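# Four Shelves and a Brick Wall

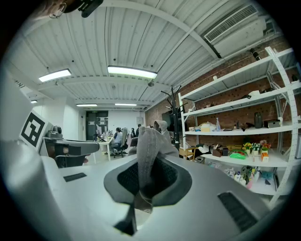 *Perforated uprights let each shelf be set to suit its load. The lower shelf takes a green plastic basket, a cardboard box and a row of potted artificial flowers.*

Perforated-post shelving has changed little in decades. Holes run up each upright at a fixed pitch, the shelf is hung or bolted at the chosen height, and the load passes down the posts to the floor. It is sold to warehouses, garages and the back rooms of shops, and increasingly to people fitting out a shared workroom on a small budget.

Frans Verstraete has specified it for most of his working life. He runs Verbeke, a two-person practice that plans storage for light workshops, and he regards the choice of shelf as the easy part.

"The shelf will hold the weight," he says. "I want to know what the weight is and how often it moves."

His method starts with a list. Every item to be stored is written down with its height and the number of times it is handled in a week. At Rotska, a former dye store now let as workrooms, the list ran to 942 lines. Of these, 118 were handled more than once a day, and those were given the positions between hip and shoulder height. The rest were placed above or below according to weight.

Mixed loads are the usual difficulty. A single unit in a general-purpose room may carry a thermos, a clear bottle, an electrical device and a box of small white items on one shelf, with packages and bottles on the one at the bottom. Verstraete sets shelf heights from the tallest regular item plus a hand's clearance. Where the tallest item is used rarely, he lays it flat on top of the unit and closes up the spacing underneath. Cylindrical items kept there should be chocked or tied.

Bottles go low. A leak on the bottom shelf wets the floor; a leak higher up wets everything beneath it. He allows drinking bottles further up if they are closed and in daily use, and he keeps them at the opposite end from anything with a plug.

Baskets and boxes do different work. An open plastic basket suits loose things that are put back in a hurry. A cardboard box is adequate for stock that stays put, although the base softens if it is dragged across a metal edge. Verbeke replaces cardboard with lidded Trokby crates where the contents are handled daily, and leaves it alone elsewhere.

Brick walls call for some care at the fixing stage. A tall, narrow unit should be tied back near the top, with the fixing placed in the brick and clear of weak mortar. Old brickwork is seldom flat, so a packing piece is fitted between post and wall before the screw is tightened. Feet are levelled first. A unit pulled upright by its wall fixing will rack as soon as the fixing loosens.

Light and air are settled at the same time. Ceiling fluorescents reach the upper shelves well and the lower ones poorly, and a deep shelf at knee height may need pale contents or a label on the front edge. Tall units are also kept out of the direct path of a wall-mounted air conditioner, where loose paper and light packaging tend to travel.

Verstraete returned to Rotska in July to check the fixings and the spacing. Seven shelves had been moved by the tenants, all of them upwards by a single hole. He has since added one hole's clearance to the standard drawing, and the same drawing is now in use at Atar, where the next set of units goes up against a plastered wall.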